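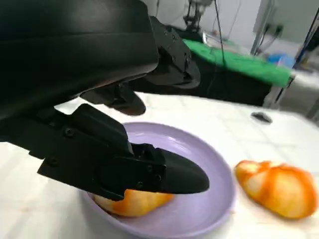

Okay, bread roll thread. I've been threatening to do this since August and it's Saturday and I have coffee, so let's go.

I love a bread roll. I love it more than a loaf and I will not be taking questions. A loaf is a commitment! A roll is a small, complete lunch that fits in your hand.

My favorites are the ones with a pale yellow inside and streaks of orange glaze over the top. Streaks, please. I don't want an even coat. I want it to look like somebody had a brush and a bus to catch.

I used to buy mine at the Arkolska bakery, by the station in Otmont. They opened at 7, and by 9 the glazed ones were gone and you were left with rye (rye is fine, rye is my backup friend).

Then I moved across town and had to learn to make them myself, and oh my goodness, the first batch. You could have resoled a boot with it. I ate every single one anyway with a lot of butter.

What fixed it was weighing things. I'd been scooping flour with a coffee mug like a pioneer. Now it's 400 grams of flour on the scale and the dough behaves the same way every time. If you bake and you don't have a scale, go get one, any one, a cheap one, it changed my whole weekend.

The yellow color, in mine anyway, is egg yolk and a bit of butter. The orange is more yolk, a spoonful of milk and a good pinch of paprika. You can't taste the paprika. Okay, you can taste it a tiny bit and it's great.

Glaze once before they go in and once again halfway through. I forget the second one half the time and they still come out looking cheerful.

NOW. Plates.

I have feelings about what color plate a roll goes on. White is too much like a hotel. Dark blue makes the crumb look gray, I don't know why, it just does.

But lavender! A round lavender plate with orange on it! I could look at those two colors next to each other all day. I have a whole set of lavender ones from Yimyam, matte, with a raised rim that slopes up gently and catches the crumbs before the table gets them.

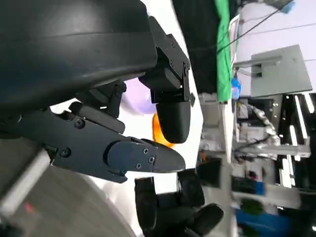 Same goes for orange anything, by the way. Clementines, a glossy pepper, the mug I won at the Droson street fair. Put it near pale purple on a white table and suddenly the whole room has woken up.

White table is key. I painted mine two years ago, and yes, it shows every coffee ring, and yes, I'd do it again tomorrow. In the morning it gets so bright in there you want sunglasses to butter your toast.

Somebody asked last time if I put both rolls on the plate. No! One on the plate, one right on the table next to it. The second one is waiting its turn. I wipe the table first, calm down.

Splitting a roll: pull it apart with your hands. A knife squashes the middle and you lose all the nice raggedy bits where the butter collects. If it's for a sandwich, fine, use the knife, but use the one with teeth and don't lean on it.

Day-old rolls: flick some water over them and give them a few minutes in a hot oven. They come back so well that I've started baking extra on purpose just to have day-old ones on Sunday.

They freeze nicely too. I bag them in pairs, see above re: one on the plate and one waiting.

Next thing I want to try is orange zest in the dough, so the inside matches the outside. If you've done it, tell me how much you used, because my first guess was the whole orange and I'd like to be talked down before I start grating.

Kettle's on, going back in for roll number two. Show me your rolls! And your plates!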